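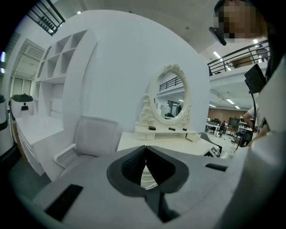

Figure 1. White vanity desk with oval mirror and raised drawer unit.

3. Storage on the vanity desk

Our group looked at how a small desk can hold daily items without losing the tabletop. The desk has a flat white top with a raised shelf unit at the back, and the mirror stands on top of that unit. Small things can go on the shelf or in the little drawers under the mirror.

We set a limit of 11 items for the layout and allowed 30 minutes to sort them on a Tuesday. Anything used every day went in the drawers nearest the chair. The oval mirror in its scrolled frame takes up the middle of the shelf, so tall bottles were moved to the ends. Section 4 compares this layout with the Muris desk.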